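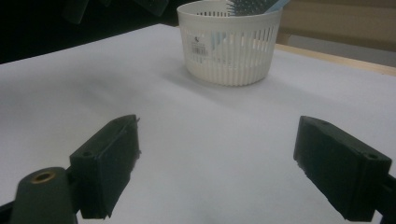
Unit 6: Reading the Household Inventory

Welcome back, everybody, and thank you for the very thoughtful papers on parish registers. I enjoyed them more than I expected to (I had a long train ride and a thermos of coffee, which helped). We are leaving births and burials behind for a while and moving into the house itself, or at least into the list somebody made of what was in the house. These notes go with the lecture of April 1, 2020, and with the packet of transcriptions you already have. Please read them with the packet open next to you, as I jump back and forth between the two quite a bit.

What an inventory is

When a householder in Stullau died, the town usually wanted a written list of the movable goods before anything was handed over to the heirs. Two neighbors and a clerk walked through the rooms and wrote down what they found, with a value beside each item. The list was read aloud, the heirs agreed or grumbled, and the clerk filed a copy. The Stullau collection holds 116 of these lists, and 74 of them are complete from the opening formula to the signatures. The rest have lost a page or two somewhere along the way, usually the last one, so we have the kettles and the bedding but no total.

I would like you to get used to thinking of the inventory as a walk. The clerk went in at the street door and wrote as he went. In a good list you can follow him through the front room, up the stairs, into the chamber over the kitchen, and out across the yard to the shed, and by the end you have a fair idea of how the house was laid out even though he never once set out to tell you. In a hurried list he gives up on rooms entirely and sorts things by what they were made of: pewter, copper, iron, linen, wood. Both kinds are useful, but they answer different questions, and it's a good habit to decide which kind you are holding before you do anything else with it.

The trouble with baskets

I always spend longer on baskets than students think I should, so bear with me. They turn up in nearly every kitchen and every shed, and they are almost never described. "Item, one basket." "Item, baskets, old." A silver spoon gets its weight and its maker's mark written down, and sometimes a remark about who gave it to whom, while the basket gets one word and a value so small that the clerk lumps it in with a broom and a cracked jug.

Cheap things were used hard and replaced often, and the people making the list saw no point in spending ink on them. A low value tells you what the neighbors thought they could sell the thing for on that day. It doesn't tell you how often it was picked up, or how awkward the morning would have been without it. Keep this in mind when you build your tables next week. If you rank goods only by price, the whole working day of the household slides to the bottom of the page.

There is also a word problem. The Stullau clerks use three different words that our glossary gives as "basket," and I don't believe they are the same object. One shows up beside bread and flour, one beside laundry, and one almost always in the yard. Our glossary was made for beginners and smooths all of this over. When you come to one of these words, write down the original spelling along with the English, and note the two items before it and the two items after. The company a word keeps is often the best evidence we have.

The Ilie list

Turn now to the Ilie inventory, which starts on the third sheet of your packet. This is the longest household list in the collection and, I think, the friendliest to read. The widow Ilie kept a house with lodgers, so there are more beds than you would expect and a really remarkable number of blankets. The total at the foot comes to 2516 in the local coin. Add it up yourselves before you trust it! Clerks made slips in arithmetic just as we do, and a total that doesn't match its own entries can point you toward a missing line or a debt that was quietly taken off.

Notice the small back chamber. The clerk writes that it was locked and that the key was sent for, and then the handwriting changes. I'm inclined to see a second visit there, perhaps on another day with another clerk, though my colleague Radosław Gajewski reads it as the same man with a fresh pen. We have argued about this over several lunches and neither of us has budged. Look closely at the capital letters and make up your own minds.

Comparing with Kirnov

The Kirnov lists are shorter, and most come from farms. They open with animals and grain and get to the kitchen late, when everyone was evidently ready to go home. Please don't conclude from this that Kirnov kitchens were bare. An appraiser who has spent all morning in a barn may well write "kitchen goods, various" and be done with it, and a phrase like that could cover a shelf or a wagonload. Treat it as a gap in the record and mark it as one in your table.

Reading for next time

Trarnero, chapters two and three. The second chapter is slow going in the middle, where the weights and measures are, and you may skim that part as long as you know where to find it again. The third is a pleasure.

Written work

Choose one list from the packet, other than the Ilie list. Transcribe up to 20 consecutive entries, keeping the original spelling, and put your English beside them. Then write two pages on what the order of the entries suggests about the house. Drafts are welcome at any point, and I do read them. Final versions are due the first week of May, on paper or by email, whichever is easier for you.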